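Pernon gripper software: progress to the end of March

Prepared by Homa Hassanpour for the Modier fund

We have had a very good month! The width tracker, the part of our software that works out how far apart the fingers are from the camera picture alone, now runs on every recording as it comes in. Before March we ran it by hand overnight, and a bad file could stop the whole batch.

The archive stands at 3265 recordings. We set aside 200 of them for testing and have kept them well away from the tuning work. The tracker lost the fingers in 3 of those, all with dark backgrounds, and we have a fix half written.

Skovach, the planner, has moved on too. It now takes the measured width as an input and drops any grasp that would need a wider opening than the fingers can give. It used to try them anyway — painful to watch.

Calibration was the slow bit. We start each session with the fingers fully open against something plain and pale, and the software takes its zero from the two finger edges.
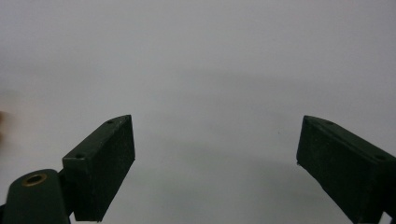

The check takes 800 milliseconds, and we would like to halve that before April. Most of the time goes on loading the lens settings, which are read afresh every session for no good reason.

Still to do: the dark background fix, a proper error message when calibration fails, and the written guide we promised you in the first report. The guide is drafted up to the planner chapter.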